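Ticket 225 – Sulgate Lettings & Sales, listings portal
Subject: Floor area and bedroom count wrong on the Alberg Road house
Status: Resolved
Opened by: Uliana Moroz
Assigned to: Juniper Mercado, portal support

Uliana Moroz, 09:10
Morning! We put a lovely three-bed semi live on Sunday and the portal is showing it as a two-bed with a floor area of 56 square feet. It should be 56 square metres for the ground floor alone, and there's a whole upstairs on top of that! The particulars in our own system (we use Lorent) are right, I've checked them twice. Buyers searching for three beds can't find it at all, and it's such a good house – south-facing garden, new boiler, five minutes from the station – so I'm really keen to get it in front of people.

Juniper Mercado, 09:45
Hi Uliana, thanks for such a clear report. Two quick things. Which template did you pick when you sent it over from Lorent? And could you tell me what's in the box called "Area unit" on the second tab?

Uliana Moroz, 10:05
Template is "Residential sale v2". Area unit is blank! I never noticed that box before. Our older listings have it blank too and they look fine.

Juniper Mercado, 10:30
Brilliant, that's half of it. When the box is blank the portal falls back to square feet, and your older listings went over on v1, which filled it in for you. Please set it to "sq m", enter the total for both floors and press Resend (not Save – Save only keeps it on your side).

For the bedrooms, have a look at the room list. I think the third one is down as "Bedroom / study". The v2 import counts a room only if the type is exactly "Bedroom".

Uliana Moroz, 10:50
You're right, it says "Bedroom / study"! Changed the type to Bedroom and put the study bit in the room description, where it reads much better anyway. Unit set, total area in, Resend pressed. The log says "Accepted, 1 warning". The warning is "Gallery: caption missing on 2 items".

Juniper Mercado, 11:15
Lovely, accepted is what we want. The warning won't hold anything up.

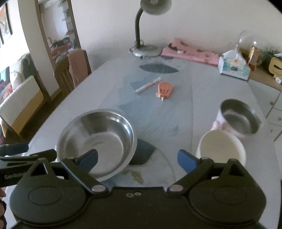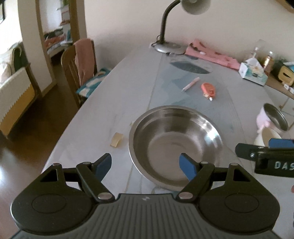
You can type a caption under Media whenever you have a minute, or tick "No caption needed" and the warning goes away. The refresh takes about 45 minutes, so please leave the listing alone until then. Sending it again puts you at the back of the queue.

Uliana Moroz, 12:20
It's live as a three-bed with the proper floor area! I ran a search as a buyer, three beds and up, and there it was on the first page. So pleased. I've ticked the caption box as well.

One more if I may: the Nakamura Court flat went over on v2 last week. Would that have the same trouble?

Juniper Mercado, 12:40
Great news! I've looked at Nakamura Court and the bedrooms are fine, but the unit box is blank there too. Same steps as this morning. I've also asked for the box to be made compulsory on v2, and I'll add a note here when I hear back.

Uliana Moroz, 13:05
Done, and accepted with no warnings at all this time! Happy for you to close this one.

Ticket closed by Juniper Mercado, 13:10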